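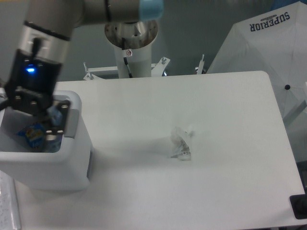
A white bin at the edge of the table, with a crumpled clear wrapper in the middle of the table.

Rikard Glacier Melt Study: progress report, September

We are past the halfway point of the project and the summer field season went better than we dared plan for. Thank you for the extra travel money in the spring. It got the second team up to Kozma while the snowpack was still intact, and that early set of measurements is already the part of the record we use most.

Fieldwork

All 27 melt stakes on the lower Rikard glacier were read on every visit. We lost two on the upper section to a crevasse that opened in July, and both have been redrilled a little farther west. The stream gauge at Zorkeck ran all season, apart from one short gap when gravel buried the intake. We now have 320 water samples from the outlet stream, against the 300 we promised in the proposal!

The thing we are most excited about is the dust. Dark bands showed up on the ice weeks earlier than last year, and the stakes inside them dropped faster than the ones on clean ice nearby. We don't yet know how much of that is dust and how much is algae (the filters should help us sort it out), but the pattern holds on both sides of the valley.

Modeling

Flutent, our melt and runoff model, now runs on the full glacier outline and takes the weather station data directly. Early runs match the stream gauge nicely through June and then fall behind in the warmest weeks. We think the model keeps the surface too bright. Putting the measured reflectivity in is the next job, and we have completed 800 test runs to find out which settings matter before we do.

Budget and schedule

Spending is on track. Helicopter time came in under the estimate, and we would like to move the difference to lab costs so that every filter can be analyzed this winter. A short request is attached. The one late item is the public data page, now planned for the end of November.

Next period

Finish the filter analysis, rerun Flutent with the new surface values, and service the Kozma station before the road closes. We also have a first paper in outline, on the timing of the dark bands, and will send you a draft as soon as the figures are ready.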